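4.2 Setting up the Rurasura kit

I came to the Rurasura starter kit as a skeptic, mostly after losing a whole summer to its predecessor. Ghassan Mansour and I did the setup ourselves, with no help from the vendor, and kept a log of every step that sent us back to the manual (there were 19). The wrist camera went on without a fight. Calibration took two tries - the first one failed when I skipped a page.

For the tabletop trials we stuck with small, awkward parts of the kind our partners at Prollthorpe sort by hand. 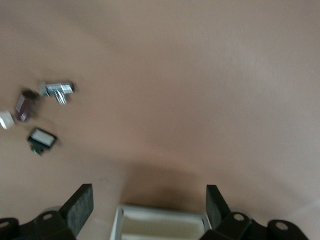 The kit ships with 7 preset grasps, and we left all of them at factory settings. I really wanted to tweak the closing speed! Leen Bataineh talked me out of it, and she was right, as a buyer would start from the same defaults we did.

Figure 3. Wrist-camera view with the push-button enclosure on the table.

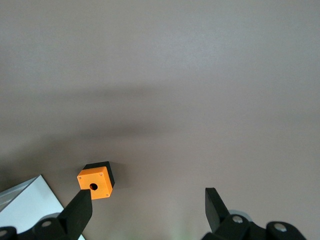 Where the kit earns its price, I think, is the teaching software. You pick a part in the live view, name it, and choose a grasp from a short menu. Ghassan had it down in 18 minutes and I needed 23. A part like the orange-lidded enclosure in Figure 3, with its round center hole, is easy to name and hard to confuse with its neighbors. I'm less happy with the part library, which saves every entry under one flat list with no folders. We come back to that in Section 5.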